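FOR IMMEDIATE RELEASE

Skarkomstead Opens Its Winter Knit Swap and Mending Room in December

We've been bursting to tell people about this one, so here goes! Skarkomstead, our little yarn and mending shop on Walberg Street, is opening a winter knit swap this December, and you're all invited. Bring the hats, socks and sweaters you've stopped wearing, and go home with ones you will wear.

I started the swap last winter as a one-weekend thing with two folding racks and a hand-painted sign. I figured we'd see a few regulars and drink a lot of coffee. By closing time we had taken in 458 pieces of knitwear, and 257 of them had found new homes before I'd even finished labeling the shelves. (The leftovers kept us in patching yarn until spring.) So this year we're going bigger, and the swap will stay open all month long.

How the swap works

You bring in clean knits and get one token for each piece. Tokens are good for anything on the racks, whether it's a baby bonnet or a fisherman's sweater, and they don't expire. If you have nothing to trade, come anyway and buy a token for $2. All of that money goes toward needles and thread for the mending room.

We take wool, cotton, acrylic and blends. Small holes are fine, and so are missing buttons. Please leave moth-eaten pieces at home, and seal anything that's been in a basement or attic in a bag before you bring it over.

The mending room

I'm most excited about this part! The back half of the shop now has 22 seats, good lamps and a wall of darning yarn from Domínguez, the family mill that dyes nearly everything we sell. Sit down any afternoon from 1 p.m. and one of us will show you how to close a hole, pick up a dropped stitch or put new elastic in a tired cuff. Beginners are very welcome, and so are people who just want to knit in company.

Ribbed knits are a great first project, by the way. The stretch hides a lot of wobbly stitching, and I should know, my own first darn looked like a spider had been at it.

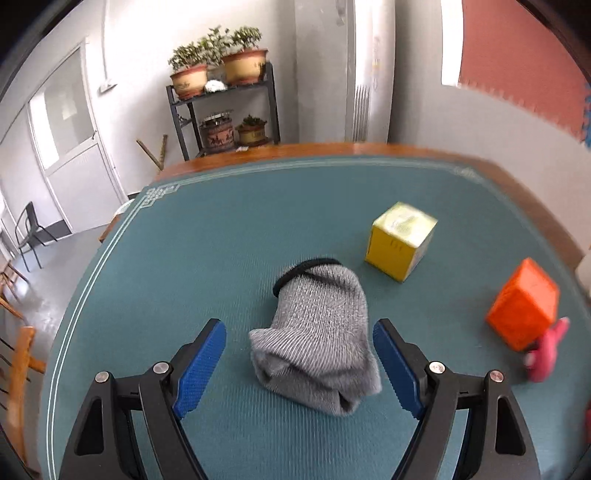
What else is new

The shop will stay open until 8 p.m. through December. We're also bringing in Nato, a soft, springy sock yarn I've been testing on my own feet since summer, in gray, rust and a very cheerful yellow.

About Skarkomstead

Skarkomstead sells yarn, needles and secondhand knitwear, and repairs whatever you bring in if we possibly can. Press visits are welcome any morning. Stop by or call the shop and ask for the swap desk.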